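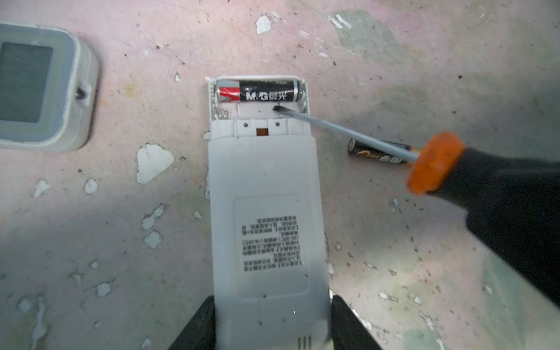 Automatisierte Handhabung von Kleingeräten
Skript zur Übung 8: Arbeitsregeln für zweiarmige Aufbauten mit Werkzeugeinsatz
Lehrveranstaltung: Agnese Hunt, Rasmus Lepik
Stand: November

8.1 Geltungsbereich

Die folgenden Regeln gelten für alle Versuche, in denen ein Arm ein Werkstück fixiert und der andere ein Handwerkzeug führt. Typische Aufgaben sind das Öffnen von Batteriefächern, das Aushebeln von Zellen und das Umsetzen kleiner Geräte. Für Versuche mit nur einem Arm gilt weiterhin das Blatt zu Übung 5. Die Betriebsanweisung des Labors Vindudholm geht in jedem Fall vor.

8.2 Normativer Rahmen

Grundlage der Risikobeurteilung ist EN ISO 12100. Für Industrieroboter ist die Reihe ISO 10218 heranzuziehen, für den kollaborierenden Betrieb zusätzlich ISO/TS 15066. Die Normen sind über die Bibliothek einsehbar. Zitiert wird immer mit Ausgabejahr. Angaben aus zweiter Hand, etwa aus Herstellerbroschüren, werden im Protokoll nicht anerkannt.

Ein kleiner Arm mit geringer Traglast ist nicht von sich aus sicher. Maßgeblich ist die Anwendung einschließlich Greifer, Werkzeug und Werkstück. Ein Schraubendreher im Greifer verändert die Beurteilung gegenüber dem leeren Greifer: kleine Kontaktfläche, hoher Druck an der Spitze, größere Reichweite.

8.3 Rollen der Arme

Vor dem Start wird festgelegt, welcher Arm hält und welcher arbeitet. Die Zuordnung steht im Ablaufplan und wird während eines Durchlaufs nicht getauscht.

Haltearm: Greift am Gehäuse, außerhalb des Batteriefachs und nicht auf dem Deckel. Der Greifer schließt kraftbegrenzt. Kunststoffgehäuse dürfen sich nicht sichtbar verformen.

Werkzeugarm: Nähert sich dem Fach erst, wenn der Haltearm den Zustand »gegriffen« meldet. Die Werkzeugspitze wird flach zur Gehäusewand geführt. Ein Ansetzen auf der Mantelfläche der Zelle ist unzulässig, ebenso das gleichzeitige Berühren beider Pole.

Der Schraubendreher wird im Softwaremodell als Teil des Arms geführt. Werkzeugmittelpunkt und Hüllkörper sind nach jedem Umgreifen neu zu prüfen. Die meisten Kollisionen im vergangenen Semester gingen auf einen veralteten Hüllkörper zurück – nicht auf Fehler der Bahnplanung.

8.4 Grenzwerte im Praktikum

Verfahrgeschwindigkeit mit Werkzeug: höchstens 70 mm/s
Verfahrgeschwindigkeit ohne Werkzeug: höchstens 200 mm/s
Greifkraft am Kunststoffgehäuse: höchstens 20 N

Diese Werte sind laborinterne Festlegungen und ersetzen keine Messung. Wer davon abweichen will, legt Javiera Arancibia vorab eine schriftliche Begründung vor. Die Begrenzung wird in der Steuerung Paltik im Profil »Werkzeug« gesetzt und nicht im Anwenderskript.

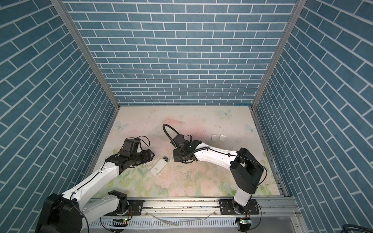 8.5 Arbeitsraum und Leitungen

Beide Arme teilen sich eine Schiene und damit einen Überlappungsbereich. Für diesen Bereich gilt eine Belegungsregel: Befindet sich ein Arm darin, fährt der zweite nur mit aktiver Abstandsüberwachung ein. Ausgenommen ist die gemeinsame Bearbeitung eines gegriffenen Werkstücks.

Leitungen am Handgelenk brauchen eine Schlaufe, die den vollen Drehwinkel der letzten Achse zulässt. Entlang der Glieder werden sie befestigt. Vor dem ersten Durchlauf wird jede Achse einzeln bis an die im Versuch genutzte Grenze gefahren und die Schlaufe dabei beobachtet.

Werkstücke, die im aktuellen Schritt nicht gebraucht werden, dürfen im Arbeitsraum liegen, müssen aber im Kollisionsmodell eingetragen sein. Lose Teile auf der Schiene sind vor der Freigabe zu entfernen. Bedruckte Unterlagen und Wandverkleidungen sind zulässig. Ihre Bezeichnung gehört ins Protokoll, weil die Erkennung mit Grotitix auf Muster im Hintergrund empfindlich reagiert.

8.6 Umgang mit Zellen

a) Verwendet werden nur unbeschädigte Zellen aus der Ausgabe.
b) Ausgehebelte Zellen werden nach dem Durchlauf auf Druckstellen und Risse im Mantel geprüft.
c) Auffällige Zellen kommen in den gekennzeichneten Behälter und werden nicht wieder eingesetzt.
d) Lithiumzellen sind in dieser Übung ausgeschlossen, auch bei gleicher Bauform.

8.7 Eingriff von Hand

Vor jedem Griff in den Arbeitsraum ist der sichere Halt auszulösen. Ein Pausieren des Skripts genügt nicht. Das Werkzeug wird vorher abgelegt. Ist das nicht möglich, wird der Schraubendreher am Griff gefasst und erst dann der Greifer geöffnet.

8.8 Protokoll

Anzugeben sind Rollenverteilung, Werkzeug, Profilversion, Unterlage und alle Abbrüche mit Uhrzeit. Abgebrochene Durchläufe werden nicht gelöscht. Vorlage: Ordner Ryu, Datei von Dzintra Kazlauskienė. Rückfragen zur Risikobeurteilung an Elsie Parsons.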